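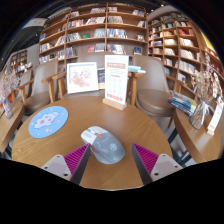 Grade the Log, Then the Grasp

The Storunham robotics club scores its members on one number: successful pick-and-place attempts in a session. I think the number is a poor teacher, and I would replace it before the December round.

Take the mouse task. The object goes on a table, the operator closes two ridged finger pads on it, lifts it, and sets it on the mouse pad. Last term Horácio Caldeira's team reported 61 successes out of 70. Afonso Nogueira's team reported fewer, but for every failed attempt they wrote down the approach angle, the finger opening, and where the pads first touched the shell. Under the current rules that work earned them no points.

A curved shell is a hard thing to hold. If the pads meet it above its widest point, closing force pushes it down and out. A student who records this can change the approach. A student who only counts will repeat the attempt until the count looks good, and will learn mostly patience.

My proposal is to give the failure log half the marks. The usual objection is grading time. I read 9 logs from the Nisodden group in one evening, at two pages each, and the weak ones were obvious by the second paragraph. Success counts should stay on the sheet for the other half.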